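Home Film Reviews Festivals Listings Subscribe

April
By our film staff
3 min read

The Winter Ferry Comes Back to the Big Screen

Drullside has one movie house, the Collet, and for most of the year it shows what every other small-town theater shows. This spring it is giving nine evenings to a film most people in town have heard of and few have seen.

The Winter Ferry was shot on the river at Udwood 36 years ago. It follows a ferry pilot who keeps making the crossing after the bridge opens, first with a handful of passengers and then with none. There is very little talking. The first 12 minutes have no dialogue at all, only the engine, the water and a radio in the wheelhouse.

The film played for a short time when it was new and then dropped out of sight. The company that made it closed, and the prints were scattered. One ended up with Medon, a small archive that mostly handles newsreels and training films. Its staff spent five years cleaning the picture and rebuilding the soundtrack, which had been damaged in the last reel.

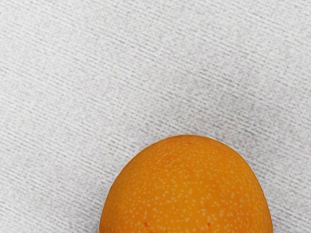
An orange fruit on pale fabric, in a computer rendering.

The new version looks good. The night scenes, which were close to unreadable on the old tapes, now have some depth to them, and the faces of the passengers can be made out. Medon left the grain alone. The sound is less even. A long argument on the dock is still hard to follow, and the Collet will show the film with captions at every screening.

Viewers who want a strong plot may get restless. The middle section, when the pilot paints the boat over the course of a week, goes on longer than it needs to. But the final crossing is worth the wait, and it was made for a large screen.

A short film about the Udwood shoot plays before each show. The Saturday screening will be followed by a talk on the restoration in the lobby. Tickets are sold at the door, and the box office opens an hour before the feature.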